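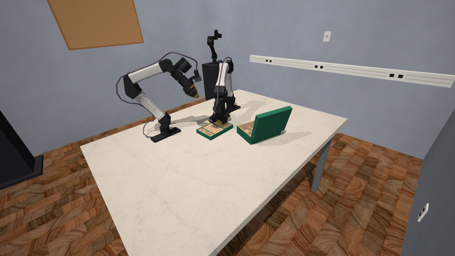 Zinden, June

Steamed cake kitchen, monthly check
Checked by: Hicham Ait Ali
Kitchen lead: Taha Tazi

1. Rice flour stored off the floor, bags closed. OK.
Comment: One bag of glutinous flour had no opening date. Taha wrote it on during the visit.

2. Dried herb free of damp and insects. OK.
Comment: Kept in a sealed tin from Hamdy. Smells fresh.

3. Steamer lids, gaskets and water level. NEEDS WORK.
Comment: The lid on the large Prurkeo steamer leaks at the back and drips on the cakes. New gasket on order. Use the small one until it comes.

4. Bean filling cooled and chilled promptly. OK.
Comment: Batch 409 was in the fridge by 9 a.m. Log signed.

5. Banana leaf squares washed and wiped. OK.
Comment: 200 squares cut for the morning. Trim the brown ends a little more.
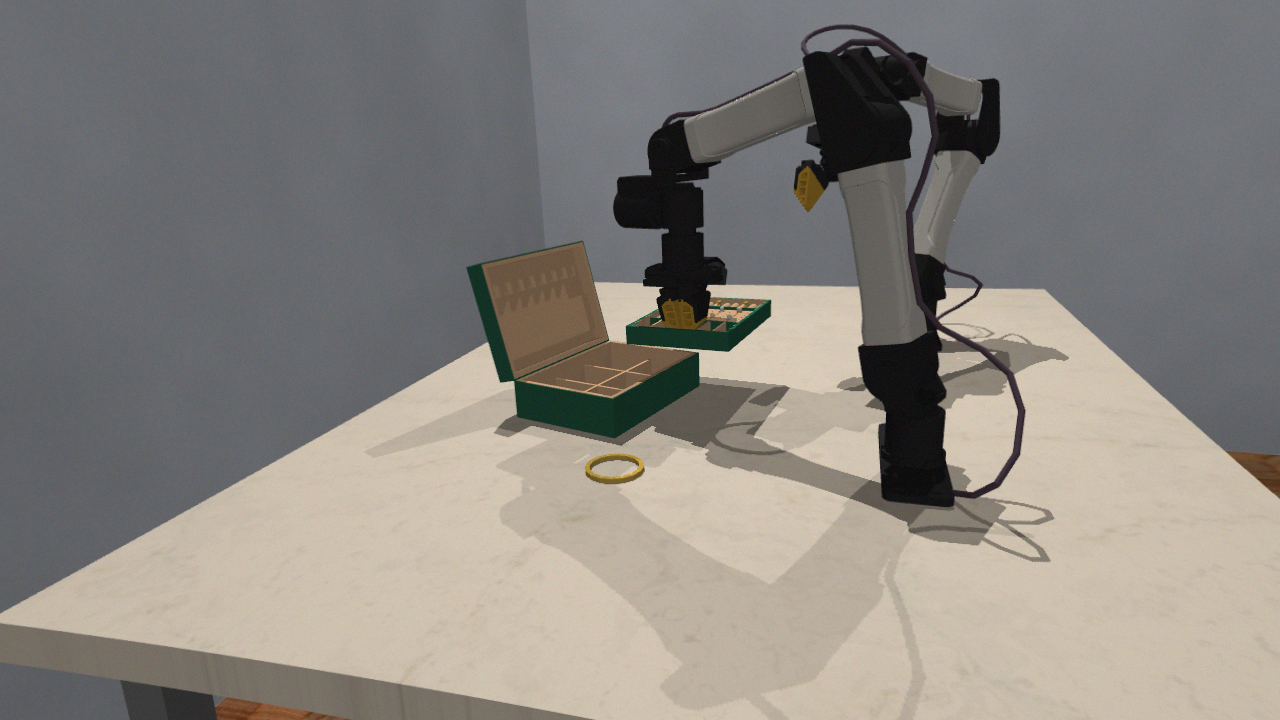

6. Shaping area and hands. NEEDS WORK.
Comment: Dough was being pressed in the molds by two people, and one still had a ring on. Rings and watches come off before washing, and so does any bangle like the gold one on the table. Put them in a box with a lid, well away from the dough. Molds were clean, with no old flour in the grooves.

7. Labels list peanuts and sesame. OK.
Comment: Old Premum labels thrown out.

8. Cooling racks. OK.
Comment: Rack 4 wobbles. Tighten the left foot.

Recheck items 3 and 6 when the gasket is in. Leave the old one on the shelf by the sink so I can see it.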